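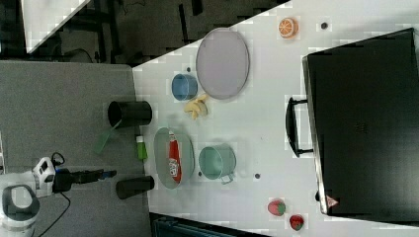

仓库搬家常见问题

你们到底管什么?Oltia只做一件事:把一座还在发货的仓库搬到另一座仓库里去,中间尽量别让客户发现。货架厂家负责卖货架,软件商负责卖软件,我们负责货物半夜在路上那一段。估价前我们要看全部库存,零碎的也算。请想象一张白色桌面,上面摆着各式厨房类小物件和玩具食品,右边再压一只黑色大箱子:箱子一分钟就能登记完,剩下那堆小东西够两个人吵一下午。仓库也是这个道理,整托盘的货从来不惹事。

搬一次要停发多久?

看SKU数,也看您的账有多诚实。上一个项目在Ullthorpe,系统里有1,588个库位,其中151个写着“空”,走过去一看,都住着东西。客户原计划停发一个周末,最后拖到星期一下午四点才出第一单。如果您的盘点准确率高到让您自己都脸红,周末够用;否则请多留一天,顺便跟销售部打个招呼。

可以边搬边发货吗?

可以,贵一些。我们把库存按动销速度分批,慢的先走,快的最后走,两边仓库同时开着。代价是有几天您的拣货员会在两套地址之间来回怀疑人生。Homa Akbari负责排批次,她的表格有205行,请不要替她“优化”。

货物需要重新贴标吗?

旧标签扫得出来就不用。麻烦的是品名。很多主数据里只写“番茄酱瓶,红”,没有材质,没有重量,没有单位。
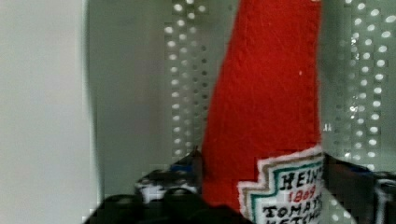

品名写得含糊会怎样?含糊的品名会让系统自作主张,而系统的主张一向很坚定。写着“番茄酱瓶”的东西,会被分到食品区,按易碎品装箱,再查一遍保质期;可要是来的是一只红色毛绒番茄酱瓶,侧面带缝线,标签还是绣上去的,那它既不会碎,也不会过期,倒是很占体积。所以我们要求搬迁前至少补齐三个字段:材质、外尺寸、单件重量。Ghorbani那边的同事补了159条,补完才发现有两个货架位一直在按玻璃制品付保险。

旧货架能一起搬走吗?

技术上都能拆。横梁弯过的、立柱被叉车亲吻过的,我们不装,这一条没有商量。拆旧装新的工时常常比您以为的多,建议先拿一份新货架的报价再来心疼旧的。

Arnel系统里的库位号要改吗?

建议改,并且在搬家之前改。有些客户想沿用老编号,理由是大家都记熟了。结果新仓库的C区在A区左边,B区在楼上,新来的员工要靠口口相传才能找到厕所。改号之后请保留一份新旧对照表,至少留到年底。

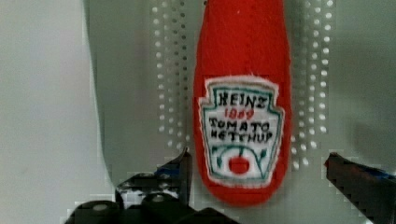 红色毛绒番茄酱瓶,白色标签上有“HEINZ”字样。

搬迁期间的破损谁赔?

从旧库位扫描出库,到新库位扫描入库,这段归我们。扫描之前已经瘪掉的纸箱归您,双方各派一人在月台签字。签字的人请带笔,我们的笔总在第一天就丢光。

十二月能搬吗?

能接,但价格会让您重新喜欢上一月。促销季前后两周我们不排整仓搬迁,只做小批量转移。

找谁报价?

写信给Pejman Babaei,附上库位清单、近三个月的出库记录,以及两边仓库的平面图。平面图请用现行的那一版,墙上挂着、消防通道还画在办公室里的那一版就不必寄了。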